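Tondar Kids > Food > How does it work? > Steamed buns

Print this page | E-mail to a friend

How does a steamed bun get so puffy?

Bread goes in the oven. Steamed buns don't! No oven, no toaster, no frying. Just hot, wet air. So how does that cook anything?

First, the dough. Flour, water, a pinch of sugar and some yeast. Yeast is alive - tiny, tiny living things, far too small to see. They eat the sugar and give off gas. The gas gets stuck in the stretchy dough and makes bubbles. Lots of bubbles. That's why dough grows when you leave it somewhere warm.

Now the steam. Put water in the bottom of a pot and heat it. When it boils it turns into steam, and steam takes up more than 1000 times as much room as the water did. It has to go somewhere! So up it rushes, through the holes in the rack, all round the bun.

The steam hits the cooler dough and turns back into water. When it does that it lets go of loads of heat. The dough gets hot, the bubbles swell, the bun puffs up. Then the dough sets and the bubbles stay put. Squashy bun.

Why isn't it brown? Toast goes brown becuase the outside gets very hot and dry. Steam from a pot of boiling water stays close to 100 degrees and it's wet, so no crust. The outside stays pale and soft.

Things you need for steaming
- a pot
- a rack with holes in (so steam can get through)
- a lid, to keep the steam in
- a plate for after
- a grown-up. Always. Steam burns are nasty and you cant always see steam

Leave gaps. Buns get fatter as they cook and if they touch they stick together. 10 minutes is plenty for a small one. Then heat off, wait 2 minutes, and let the grown-up take the lid off, tilting it away from faces.

Try this: ask for a see-through bowl and look at something through the curved side. Goes all blurry and bendy, doesn't it? Curved, clear things bend light. More on that on the Laryea light page. 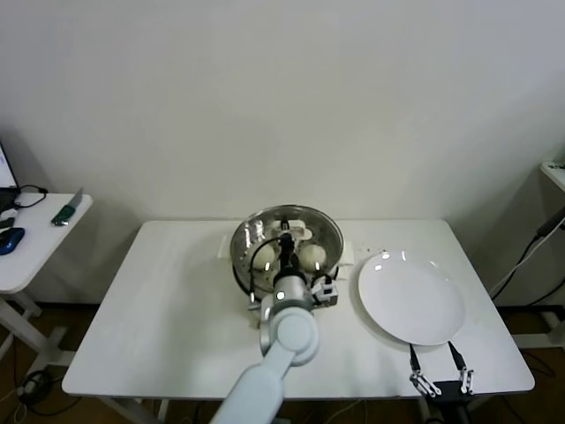
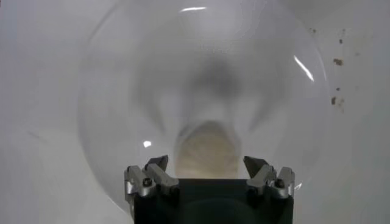 First picture: two buns on the rack, plate at the side. Second picture: looking through a clear, curved bowl.

Next: why does popcorn pop?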